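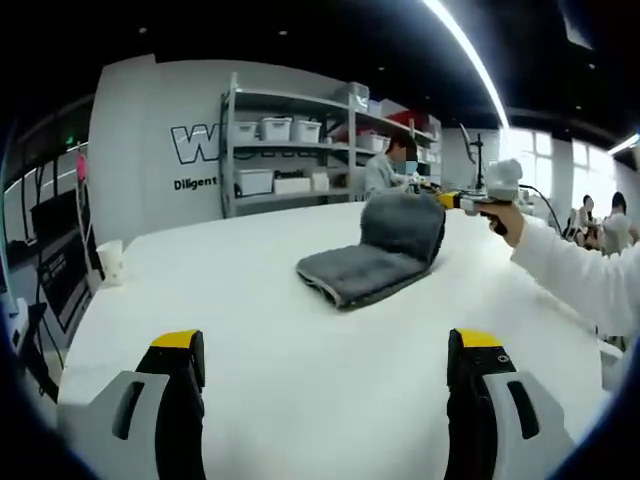 To: housekeeping list
Date: 29/11/2021
Subject: Re: Microfiber towels - how to fold, and which way the loop goes

Answering the towel question first, then the washing one, and then a note on shelf space in Grernport.

The earlier message said:

> We switched from the thin Kitau cloths to the thick gray Trolau towels
> in August and I still can't get them to sit right on the shelf. The old
> ones folded into thirds with no trouble. The new ones spring back up on
> one side as soon as you let go, and if you stack more than four the
> whole pile leans over.
>
> Two questions. Is everyone folding in thirds or in half and half again?
> And does the loop go inside the fold or outside? We have people doing it
> both ways and the shelf looks a mess.
>
> Also, somebody put a batch through with fabric softener last week and
> now they just push water around. Is there any way to get them back or
> are they rags now?

We had the same trouble with the thirds. The pile on the Trolau towels is a lot deeper than on the Kitau cloths, and three layers is too many for it. The top layer stands up and curls over, and pressing it down by hand only holds for a minute. We went to half and half again and have stayed with it. The folded towel is thicker in the middle than we would like, but it lies down and you can carry a stack of them without losing the top one.

What we do, in order:

Shake the towel out and lay it flat with the care label facing down. Bring the short edges together first. Smooth it from the fold toward the open end, with the flat of your hand and not your fingertips, or you leave tracks in the pile. Then bring the long edges together and smooth again. Turn it so the rounded fold faces the front of the shelf.

The loop goes outside, at a corner. If it is tucked in, it makes a lump and the towel rocks. It also means whoever takes one can hang it up straight away without opening it out to look for the loop. We changed over to this in one afternoon by refolding everything on the shelf, and I would recommend that over letting the old ones work their way through. Mixed shelves just start the argument again.

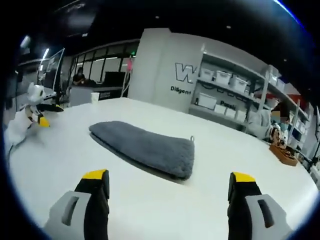
Folded gray towel with the hanging loop left out at the corner.

On height, four to a stack is about what we found too - we keep to four and start a second stack beside it. The Rocha baskets will take 9 if you stand them on edge like files, loop end up. That works better than shelves for anything that gets used daily. For spares I would still use the shelf.

Fold on a hard, smooth table if you have one. We used to do it on top of the ironing cover, and the fabric grabs the pile so the bottom layer never squares up. White is handy as well, as the lint shows and you can wipe it off before the next load.

On the softener: they are not rags yet. Wash them again by themselves, warm, with half the usual detergent and no softener, and run 2 extra rinses. Ours took two washes before they picked up water properly. Dry on low. Do not put them in with cotton bath towels, they collect all the lint and you will be picking it out for days. If one still beads water after the second wash, put it in with the floor cloths.

I have taped a note over the softener drawer on our machine. So far it has held.

As for Grernport, the narrow cupboard there will not take these folded in quarters without catching on the door. Fold once more across the middle for that cupboard only, or use a basket on the floor of it. I have not measured the wide one upstairs. If someone is up there this week, please post the depth to the list and I will work out whether the spares can move.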